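Help > Fruit Boxes > Packing and Storing
Reading time: 2 min

Packing a Fruit Box at Home: Common Questions

What size box do I need?
The small Pralley box suits a household of two. It takes 4 oranges with cherry tomatoes in the gaps. If you buy more than that each week, order a second box and keep the large fruit separate.

Can tomatoes and oranges share a box?
Yes, for a day or two. Put the oranges in first. Tomatoes bruise under weight, so they go on top.
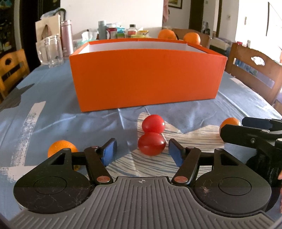
Cherry tomatoes and oranges with an open orange box.

Should I wash the fruit before packing?
No. Wash it when you are ready to eat it. If it is already washed, dry it completely with a clean towel.

What about small citrus?
Tangerines and kumquats dry out faster than oranges. Pack up to 500 grams and eat them first. Fruit you plan to eat the same day can stay out in a bowl.
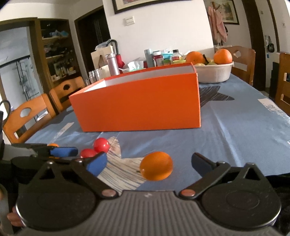

Photo: Elaine Araújo / Pralley

Where should I keep the box?
On a table or counter, out of direct sun. Leave the top open so air can get in. Check the bottom layer every couple of days and take out anything soft.

Does the tablecloth matter?
Any cloth will do. Smooth it flat first so round fruit doesn't roll into the folds.
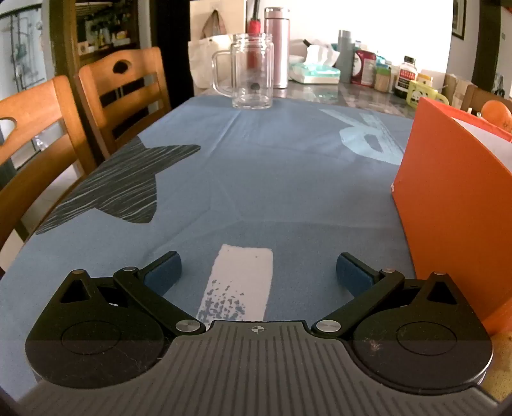
Kourosh Naseri wrote in to say that his tomatoes keep better stem side down, and that he lines the box with a paper towel and changes it when it gets damp. Either is fine with our boxes.

Contact Pralley | © Pralley 2025 | Back to top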